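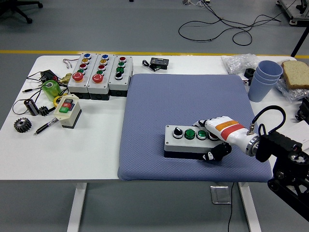 Thread on how our club project is going, for the people who asked at the open evening. We're a student robotics club, 11 of us this term, and the project is called Kurnora. The job is to get a robot arm with a robotic hand to work ordinary push-button boxes, the kind you find on old shop machines.

Why buttons: they're cheap and everyone knows what pressing one looks like. A button either closes the circuit or it doesn't, so scoring a try takes no arguing. Last year we did folding towels and spent half of every meeting debating what counts as folded.

The small box with the selector switch, two greens and a red is what we train on. Bigger boxes with the emergency stop mushrooms come later. The stops on those boxes aren't connected to the arm, they're just targets. The real stop for the arm is a separate one and a person holds it the whole time. Please stop asking me this in the hallway.

Numbers so far. We've logged 419 tries since the start of term. A try is one command ("press red", "press second green") and one attempt, no do-overs. 348 of them pressed the right button. Most of the misses were on the red at the end of the box.

The red is hard because the hand comes in from that side. To press it, the fingers have to fold down in front of the box and stay out of the way while one fingertip does the work. If the thumb side drops too early it nudges the box and the button isn't where the camera said it was.

Lutfa Fakir fixed a good part of this by changing the approach. The wrist now stops above the box, waits, takes a second look, and only then goes down. It adds a couple of seconds per press. She wanted the wait even longer and we voted her down.

The quilted mat is there for grip. On the bare tabletop the box slid when it was pressed off center. We tried double-sided tape first, but then you can't turn the box between tries, and turning the box is the whole point. The mat gives a little under load, so the press depth had to be set again after we put it down.

The selector switch is a different problem. You can't poke it, you have to pinch and turn. Right now the hand gets a decent pinch and then slips off halfway through the turn. Sânziana Voicu is trying thin rubber sleeves on two of the fingertips. Her first pair split. The second pair is too thick for the buttons. A third is being cut this week.

We keep other parts on the table on purpose. Gear, pipe fitting, rolls of tape, a pen, cups. If you clear everything away, the vision code learns that anything colored on a white table is a button. In January it went for a roll of tape over and over with full confidence. It gets far fewer of those wrong now, but I wouldn't call it solved.

Bread is also on the table. Leave it.

Software, for those who care: the arm control is a library we call Stendar, written by last year's group and mostly undocumented. We've added notes as we go. The part that picks the button from the camera picture is ours and retrains overnight on the lab desktop. 205 labeled pictures was enough to get started. More helped, but different lighting helped more.

Next demo is Tue 10 September in the lab, same room as always. We'll run the training box first, then one of the bigger ones if the selector work doesn't eat all the time. New members can come straight to it. You don't need to know how to code. We need people who can wire a box and label pictures.

If you're bringing your own button box for it to try, get it to us up to 36 hours before so someone can check the wiring. No mains voltage, please.

Comments

fladodent: Does it know which button is which by color or by position? Your training box has two greens.

Reply from author: Both. Color first, then it counts from the selector end. If the box is turned around it has to find the selector before anything else.

nedelcu_r: I was in the towel group. Buttons are a better idea.

marsh_kit: is the second look taken with the same camera or one on the wrist

Reply from author: Same camera. The hand blocks part of the view by then, so we tilt it a bit first.

pollyw: I have an old drill press box with a stiff green button, want it?

Reply from author: Yes. Leave it on the shelf by the door with your name on it.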